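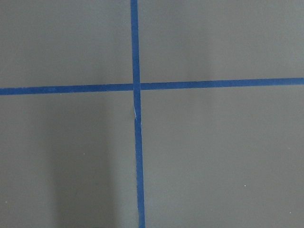

Germination tests on onion seed are giving me numbers I can't reconcile, and I would like to know whether the problem is in my sampling, my temperature or the seed. The seed is Grivmont, a yellow storage onion, bought from Pandey last season and kept in a screw-top jar in an unheated back room. The packet was marked 87 percent. For the sample I poured the jar out and quartered it: two strips of blue painter's tape crossed on a flat gray surface, seed heaped over the crossing, heap flattened, two opposite quarters returned to the jar, and the remaining two mixed and quartered again until I was down to a small pile. I counted 200 seeds from that pile. The result was 77 percent.

Home Ask Topics Seeds and Propagation Soil Tools Log in

Search questions Enter a word or phrase Go

Onion seed test reads lower than the packet — sow heavier or discard?

Asked Wednesday, February 12, 2003

Reading time: 7 minutes

More detail, as the posting rules ask for it. The seeds were spread on damp paper towel, folded once, and kept in loosely closed plastic bags on a shelf that holds 60 degrees F day and night. I checked every second day and removed anything with a root longer than the seed. I stopped at day ten. A few of the remaining seeds were firm and looked sound. Most were soft, and a small number had mold.

I tested a different jar of the same variety in November, by the same method but in a warmer room, and it came within two points of its packet figure. That jar is now used up, so I can't go back to it.

I need 500 plants to fill the bed. They are started in open flats, grown to pencil-lead thickness and set out bare-root. Three questions:

How far from the true figure can a test of this size be?

Is 60 degrees too cold for a fair test?

If the result is right, do I simply divide and sow more, or does seed at this level also give weak seedlings?

I have already read the general page on seed storage and don't need the advice about keeping seed in the refrigerator. The bed has been prepared and the flats are filled, so buying new seed is possible but would cost me the better part of two weeks. The mail to Mekilcombe is slow at this time of year.

FIRST ANSWER (marked as most useful)

Taking your questions in order.

Size of the error. If the sample was fairly drawn, the chance error on 200 seeds at that level is close to three percentage points, one standard error. Double it for a working range. Your lot is then probably between 71 and 83. The packet's 87 falls outside that, so chance alone is a poor explanation for the gap. Had you tested only 60 seeds, the working range would have been plus or minus 11 points and you could not have told the two figures apart. A packet figure is also an estimate, made on one date, and it describes the lot on that date.

Your sampling sounds acceptable. Quartering works well on a free-flowing seed like onion. The usual fault is in the heap: light seed stays near the top and outside, heavy seed runs to the bottom, and a person who lifts a pinch off the top gets mostly light seed. If you flattened the heap evenly and swept up everything in the kept quarters, including the seed lying up against the tape, you avoided that. Seed that slides under a lifted tape edge is lost to the sample, so press the edges down first.

Temperature. Sixty is not too cold for onion to sprout, but it is too cold to stop at day ten. Onion will come up at a good deal less than 60 if given the time. The standard way to run it is near 68, with a first count at about day six and the last at day ten or a little later. At your temperature I would have held the bags to day 16. The firm seeds you discarded were probably slow ones. You don't give their number, but each pair of them is worth one percentage point, and four or five pairs would put you back near the packet figure.

The soft ones are dead and would be dead at any temperature.

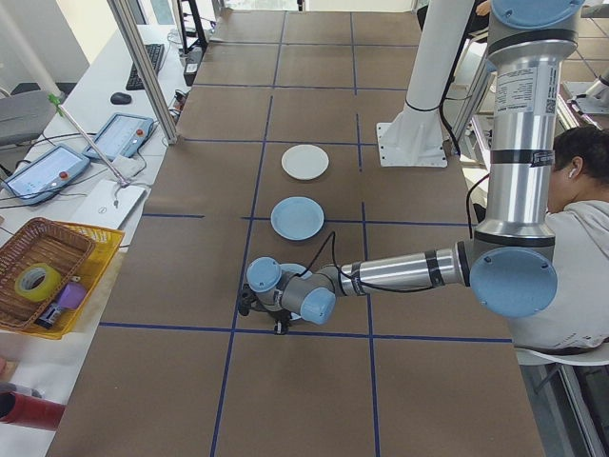 Repeat the test before you decide anything. Use the same total number of seeds but split them into four lots of 50, each one counted and written down separately. The spread between lots tells you whether your handling is uneven, and a single pooled number cannot. The lots have to be kept from wandering into each other, and the simplest layout for that is a table covered in brown kraft paper and marked off into rectangles with dark blue tape, with round plates set in a line. Give each plate a rectangle to itself and write the lot number on the paper beside it, where it will still be readable after the towel has been wetted. A number written on the towel itself will run. If one lot falls more than 15 points from the others, throw the whole test out and start over, checking first whether that towel was wetter than the rest. Overwatering is the most common cause of a bad lot. The towel should be damp enough to darken but should give up no free water when you press it with a thumb.

Seed rate. Dividing gives 500 / 0.77 = 649, so 650 seeds for 500 sprouted. That is the number before any flat losses. A sprout on a paper towel is not a transplant. In open flats I lose one in ten between emergence and setting out, mostly to damping-off and to my own handling at pulling. Carry that through:

500 plants wanted
divided by 0.90 for flat losses = 556 seedlings
divided by 0.77 for germination = 722 seeds

I would sow 725 and stop there. If you would like to be covered at the low end of the range, use 0.71 in place of 0.77, which gives 783. The extra seed costs very little, but crowding does cost something, so put the additional seed in an additional flat and keep the spacing as planned.

Vigor. Seed loses vigor before it loses germination. A lot that has fallen ten points has lost some speed, and the seedlings will come up over a longer period. For onion this matters less than for lettuce, as you will be sorting them by thickness at pulling anyway. Expect more culls. I would use this seed this year and not carry any of it over to next.
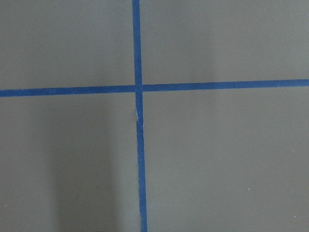

One reader commented under this answer that the four-lot split is more trouble than it is worth for a home bed, that two lots of 100 would catch any gross error, and that the time would be better spent weighing the seed before and after a day in a dry room to see whether the jar had taken up moisture. The same reader asked whether the 15-point limit was a published tolerance or a habit.

Reply to the comment: it is a habit. Published tolerances exist and vary with the average; for a lot in the upper seventies they come out near what I gave. Two lots are better than one. With only two, when they disagree you do not know which to believe. On moisture I agree in principle, but a kitchen scale will not resolve the change on a small packet.

SECOND ANSWER

just sow it thick. I have used onion seed three years old and got a stand. When they come up too thick you thin with scissors and put the thinnings on eggs. Never done a test in my life. 77 is fine

THIRD ANSWER

The first answer covers the arithmetic. I would add something on the mold and on the plates.

Mold on a few seeds in a towel test usually means those seeds were dead already. It does spread to live neighbors if it is left, so remove moldy seeds at each check and record them as dead on the day you take them out. Don't rinse and return them. If more than one seed in 20 shows mold, change the towel as well. I use Maltex blotter sheets, cut to a circle, and find they hold water more evenly than kitchen towel, although they have to be soaked and drained first or they will pull moisture away from the seed. Plain white coffee filters are nearly as good.

Shallow plates are easier to work with than folded bags for this job, as you can see every seed without unfolding anything and tearing off roots in the process. Cover each plate with a second plate upside down or with a sheet of plastic. A low rim is enough to keep the seeds in. Check the water daily, because a plate dries out faster than a closed bag does. The towel at the rim goes first, so keep the seeds toward the middle.

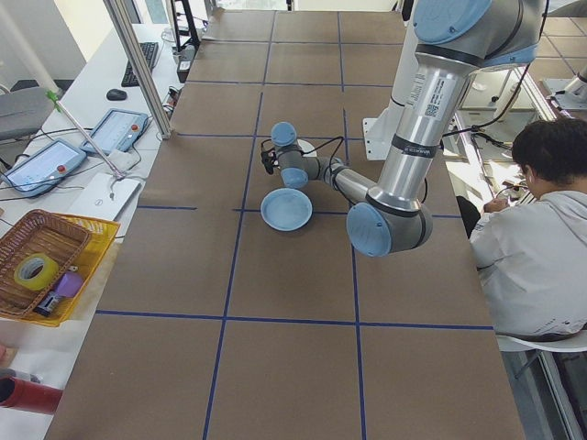

Shallow light blue plate on brown paper, near where two strips of tape meet.

On spacing within the plate, leave at least the width of two seeds between neighbors. Rows of ten are convenient, and five rows make a lot of 50. Anything closer and you will be lifting roots apart by the second check.

One point of disagreement with the first answer. I would not wait for a repeat test before sowing. Onions from seed are limited by day length as much as by anything else, and a 16-day test plus mail time would put you past the point where a late flat makes a full-size bulb. Sow the 725 now at whatever temperature you have, start the repeat test on the same day, and if it reads low at the first count, start one more flat. The flats themselves are a second test, and a more honest one. Count the emergence in one of them at three weeks and compare it with the plates. In my records the flat runs four to eight points under the plate. If it runs 20 under, look at the mix or the sowing depth before blaming the seed. Onion should go in at a quarter inch. At half an inch in a peat mix that has been watered from above, I have lost a third of an otherwise sound lot.

NOTE ADDED BY THE ASKER

Sown today, 725 in five flats. Repeat test started in four lots at 68 in the room over the kitchen. I had the discarded firm seeds written down after all, on the back of the packet. There were 13, which if they were all slow ones would make it 83.5. I will post the plate counts when I have them.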